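Sinport Cup Handling, Open Day Subset

README for release 4

Summary

This subset holds the hand-held gripper demonstrations recorded during the Sinport open day in September. Visitors watched from the side of the lab while operators worked through a table-top task with paper cups and cup holders. The subset is kept apart from the main Sinport collection - the lighting, the noise level and the pace of work differ from a normal recording day.

Contents

- 140 episodes, each one operator and one table
- Two kinds of view: head and gripper
- A plain text note per episode with the task variant and an outcome code

Setup

The operator sits at the near side of a table with one gripper in each hand. The grippers are cabled, and operators were told to keep the cables outside the forearms before starting an episode. The tabletop is white and was not replaced between sessions, so marks and specks on it carry over from one episode to the next. Do not use them as fixed landmarks across days. 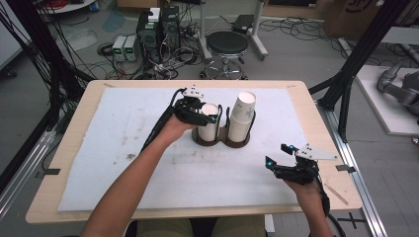

Head view: left gripper at the single cup, right gripper open.

Task

Operators handle white paper cups at a two-socket carrier or at separate holders with round bases. Stack height varies by episode. The 5 task variants are listed in variants.txt. Demonstrations ran in blocks of seven episodes, with a break for visitor questions after each block. Speech from the breaks is not included.

Operators were free to choose which hand went first. The choice is not labeled.

Gripper view

Both fingers stay in view at the bottom corners, with the work between them. In episodes with the holders, the cups are stacked rim-down inside wire uprights, and one holder can hide part of the other. Printed patterns differ from cup to cup. Models trained on an early copy by the Triver group picked up on the print, so we suggest color jitter or masking when training on this view.

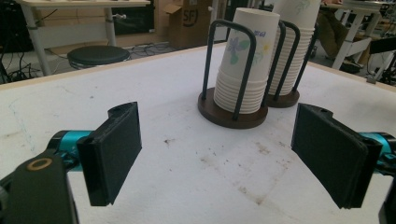 Known issues

- The background is a working lab. Furniture, cables and people's legs appear in it and may move between episodes.
- Time stamps in the Friday afternoon block drift between views. Use the corrected index in sync_fix.csv.
- Outcome codes were entered by hand during the event. Over 4 percent were changed on review; the original codes are kept in a second column.

Loading

The Trnka loader reads the folder as is. Users of Zisusness need to convert the episode notes first with the script in tools/.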